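27/12/2018

**Linen contract change to lengthen hospital laundry turnaround**

Regional hospitals supplied by the Raveck laundry will move to a 90-minute wash and dry cycle in January, after the operator lowered its main wash temperature to cut gas use.

The change covers sheets, blankets and pillowcases. Theatre linen stays on the existing program and will be processed on a separate line. Raveck said the lower temperature is offset by a longer hold time and a revised chemical dose, with rinse water tested at the end of each shift.

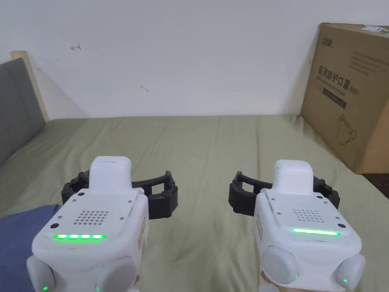
Under the current contract the plant handles 486 bags of bed linen a day. Modelling supplied with the tender puts daily throughput at the same level, provided a second dryer bank is running by the end of the month. Sikora holds the installation contract for the dryers – the first units have been delivered, but gas fitting has not started.

Wards will be asked to hold a larger reserve. The minimum stock for a standard ward rises to 67 sheet sets, and storerooms without enough shelving will receive wheeled cages from Roltetti.

Coloured sheets must be bagged separately from whites under the new program. Mixed bags will be returned to the sorting floor and may miss the same-day run. Delivery times to each site are unchanged.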